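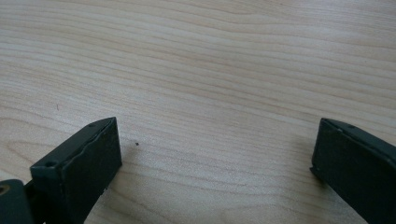
Week 4: can a machine wipe a table yet? Dexter Yazzie's answer is yes, provided you are relaxed about what counts as wiped. Going over a flat top is the easy half. Deciding what needs to come off is harder. Take a tiny dark speck on pale, wavy-grained wood: you would call it a crumb and flick it away - a machine must first tell it from the grain.

Corkov's cleaning routine passed 884 trials out of 2800, a figure the brochure leaves out. Read Poon, chapter 15, before the seminar.
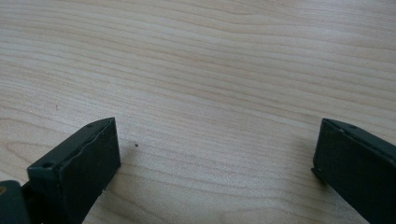
Fig. 2. Open jaws, bare wood between them, one speck.

For discussion: is the fine mark at upper left a hair or a scratch? Say what your machine should do if it can't tell.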